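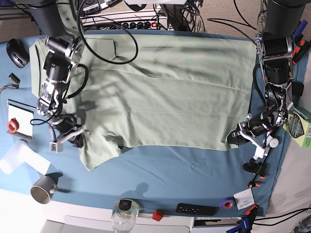
Green cloth laid out on a blue table covering.

The Plelon Gathering is an outdoor music festival held every October in the river town of Plelon, with a program built on reggae, dub and the older coastal dance styles that local bands have been playing for as long as most people in town can remember. It runs over two days and a long evening, and it is known among regulars for its relaxed pace, its late suppers and its habit of letting bands play well past their time.

Origins
The festival grew out of a birthday party. Custódio Carrilho, a bass player with the group Zoron, invited a few friends to play in his uncle's orchard, and 70 people came, many of them carrying their own chairs. The singer Leonor Valente closed the night with a set that went on until the generator ran dry -- a story that is still told from the stage most years, usually with a few additions. The next autumn the party moved to the Bastos fairground, where it has stayed ever since, and 442 tickets were sold at the gate.

Music and stages
There are two stages. The larger one, called Rademine after the old mill beside it, hosts the full bands and the Saturday-style dance sets that run into the small hours. The smaller one sits under the walnut trees and is given over to acoustic players, poets and sound system selectors. Elspeth Niven, who booked the acts for many years, liked to pair a well-loved group with a newcomer on the same bill, and the custom has lasted. 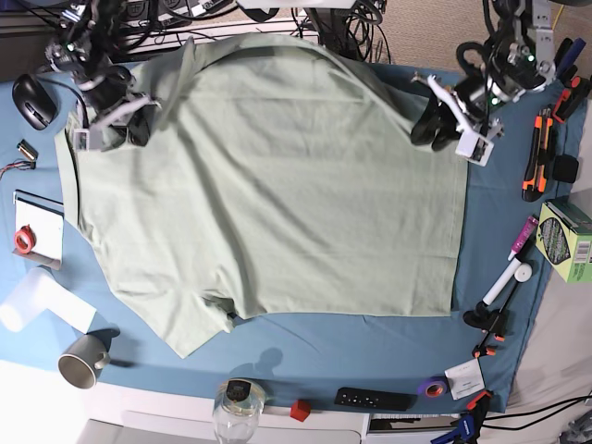

A pale sage-green T-shirt spread flat.

Zoron has appeared at every edition but one, when the band was away on tour. Their live album, recorded at the Rademine stage, includes a long and rather lovely version of "Orchard Dub" with Lenuța Bucur on trombone.

Attendance
The largest crowd so far was 2135, in the year that 39 acts played. Olga Figueiredo, the present director, has since kept the bill shorter so that each band gets a proper sound check. Camping is allowed in the lower field, and the gates open at noon.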